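Dinditico Boards > Surgical Robotics > Methods and Good Practice
Thread: Draft rules for automated suturing trials, please pick them apart

norbert_ch
Posted September 6, 2021

Hello all, and happy Monday! Some of you know me from the Tyagi workshop, for the rest of you I'm Norbert Charvát and I look after bench trials at Floveck. We've been writing house rules for trials where the controller places stitches on its own and a person only supervises, and I promised several of you I'd share the draft before it hardens into something we all have to live with. 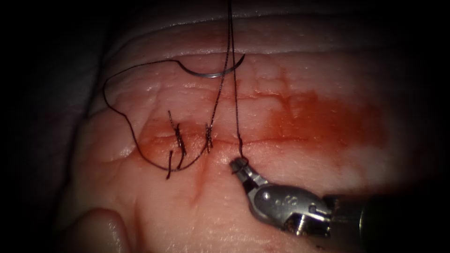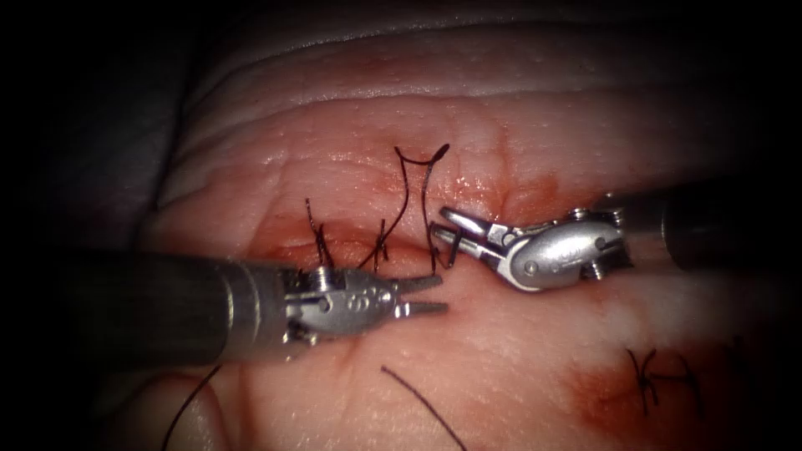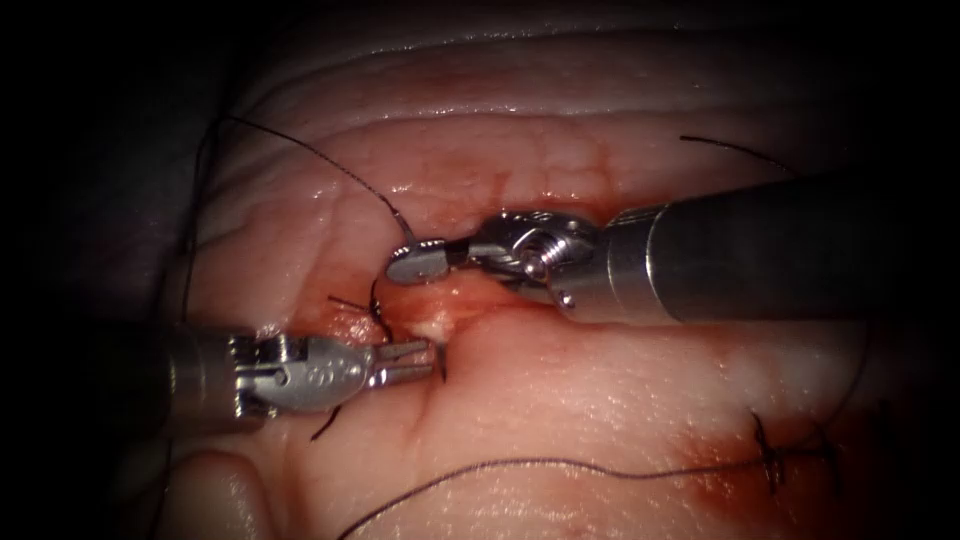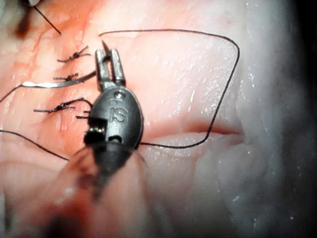
So, the draft as it stands this morning:

1. The supervisor keeps a foot on the stop pedal for the whole run, including knot tying.
2. Needle and both thread ends are accounted for before the controller may begin the next stitch. If the tracker loses the needle, the arms hold where they are.
3. No more than 5 stitches without a pause in which a person looks at the tissue with their own eyes.
4. Any human correction, even a tiny nudge, marks that stitch as assisted. It stays assisted in every table afterward.
5. Cut thread is removed before the next run.
6. Raw video and arm positions are kept for 50 weeks.

I expect number 4 to be the unpopular one (it certainly was over lunch), but I'd love to hear about any of them. Be as blunt as you like!

loopandthrow
Thank you for sharing this, Norbert, I wish more groups would. I'm fine with 4. My trouble is with 2. Holding still sounds like the safe choice, and most of the time it probably is, but if one jaw is pulling on thread when the arms stop, you're leaving tension on the tissue for as long as it takes somebody to sort things out. We had a hold like that in April and the stitch pulled straight through. I'd write it as "release tension, then hold."

pedal_pusher
I have to disagree with loopandthrow, I'm afraid. Releasing tension is a movement, and you'd be asking the controller to make it at the very moment it has admitted it doesn't know where the needle is. On our Skernex bench a lost needle means everything freezes and the person takes over, full stop. One torn practice stitch is a price I'll pay gladly.

loopandthrow
Fair, but a few millimeters back along the path it just came down isn't a blind move. The arm knows where it was a second ago even when the camera doesn't.

pedal_pusher
The arm knows, yes. Whether the thread is wrapped around something by then is another matter, and I've picked enough of it off an instrument wrist to be nervous. Maybe we just work with different thread lengths!

tatiana.s
Hi Norbert, Tatiana Šindelář here, lovely to see this finally out in the open. I do the labeling for our group, so forgive me if I go on a bit about number 4. We went back through 2442 stitches last year, and the hard part was that people had used "assisted" for completely different things. One person meant taking over the arm, another meant moving a loose tail out of the way between stitches, and a third (me, early on, I'm sorry to say) used it whenever the supervisor looked worried. Please define it in the rule itself. I'd suggest any contact with the tissue, needle, thread or instruments between the start of the stitch and the final cut, plus any command typed or pedaled that changes the motion. Moving a tail between stitches should get its own label.

And for number 5, could you say who signs for it? In our lab everyone believed the next person was doing it.

norbert_ch
Tatiana, that's wonderful, and I'm going to copy your wording nearly as it is if you don't mind. Separate label for tails, agreed. The supervisor of the finished run will sign for 5.

On the hold question I can see both sides and I don't think we'll settle it here. I'm leaning toward freezing by default, with a slow release that only the supervisor can trigger. Would that be bearable, loopandthrow?

loopandthrow
Bearable, provided the release is on a button within reach and not three menus deep. I still think you'll end up automating it in a year or two.

pedal_pusher
I can live with that too. Could you add the time from freeze to release to whatever gets logged? Then we'd have something better than my nerves to argue from.

norbert_ch
Adding it now. Next version goes up in this same thread, so please keep the comments coming, and if anyone has strong feelings about the 50 weeks I haven't heard a peep about that one yet.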